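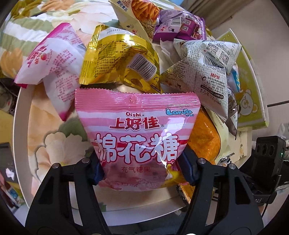 Figure 3. Shared snack plate with a striped pink bag of Oishi marshmallows at the front.

Journal > Food and Work > Research papers > Section 4

Print this article | E-mail this article

4. Who finishes the plate?

The office snack plate belongs to everyone, which in practice means that it belongs to whoever sits nearest. Our diary study followed 717 office workers for 12 weeks and asked them to note what they took from a shared plate, when they took it and how they felt afterwards. Most felt fine. The guilt reported by Greenberg in her earlier study of biscuit tins was hard to find here, perhaps as a wrapped sweet can be carried off in a pocket and eaten in private.

Wrapping mattered more than flavour. Diarists called a packaged item 'mine' from the moment of picking it up, while a slice of cake stayed common property until the first bite – and in one Nasau office, for some time after it. Marshmallows and other soft sweets (Figure 3) were mostly taken after 4 p.m., often by people who had told us in the entry questionnaire that they did not eat sweets.

The last item was a different matter. At Bademik a single wafer survived 16 working days, by which point several diarists were writing about it with some affection. We had not planned for this and our coding scheme has no category for it.

Related items
Gwendolyn Greenberg: Biscuit tins and the quiet conscience
The Gajdoš kettle dispute: a case study
Tea rounds at Tivus: 1,000 cups and who made them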